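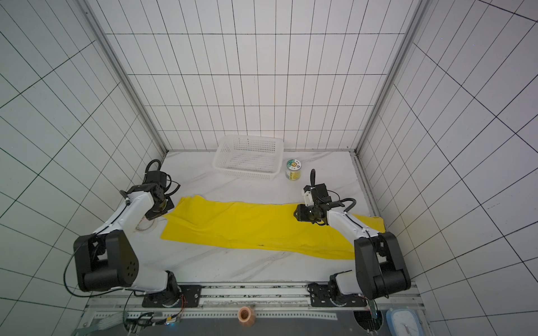

Two-arm cell with yellow cloth, mesh basket and gridded side walls.

Planning and Budgeting for a Two-Arm Bench Cell: Frequently Asked Questions

By Damir Dimitriou
March
3 min read

What does the base quote cover?
Two arms, two grippers, mounting plates, the front rail and the control software license for the first year. The table, enclosure walls and computer are quoted as separate lines. Many sites already own a suitable bench and drop the first of these.

Is the Isura package the same thing as the Dollutari package?
No. Isura is the arm pair with wrist cameras. Dollutari is the enclosure kit: frame rails, wall panels and overhead lighting. They share a bolt pattern but ship from different warehouses, so plan for two deliveries and two freight charges.

How much floor space should we set aside?
Measure the bench, then add 70 cm on the operator side and 17 cm behind the back wall for cable exit. The rear figure is a minimum. Right-angle power plugs help if the cell has to stand close to a wall.

Can we start with one arm and add the second later?
Yes. Order the full-length rail at the start. Replacing a short rail means taking the first arm off and repeating its calibration, and the labor usually costs more than the longer part.

Do we need wrist cameras if there is already a fixed camera?
For rigid parts in known positions, a fixed camera may be enough. For cloth, budget for both. A fixed view gives the outline of the fabric on the table but is a poor guide to fold height, and an arm can block it at the moment of the grasp.
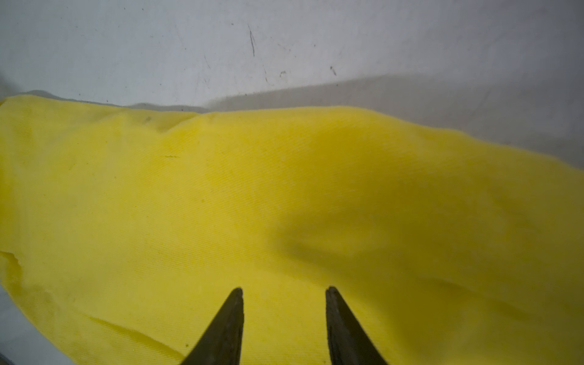 Pointed fingertips suit fabric because they can close on a ridge or a fold without needing a free edge. They are also a wear item. Order a spare set with the cell and enter fingertips in the operating budget, not the capital request. Wide flat tips are available under the same part family if most of your work is boxes or jars.

What should we set aside for consumables and spares?
Our planning figure is up to $1000 per cell per year, covering fingertips, wrist cables and one spare servo. Cables that flex at the wrist are normally the first to be replaced. Test cloths and containers are not included.

Does the table surface matter?
Somewhat. Avoid high gloss, which causes glare under overhead lights. Scuffs are cosmetic in most cases, but a surface close in color to your parts will make setup slower.

Who prepares the site estimate?
Soo-ah Heo handles estimates for the Ko and Flornemau product lines as well as this one. Send bench dimensions, available circuits and a short list of the items to be handled. Quote form 404 on the request so it reaches the correct queue. Estimates exclude sales tax and any electrical work at the site.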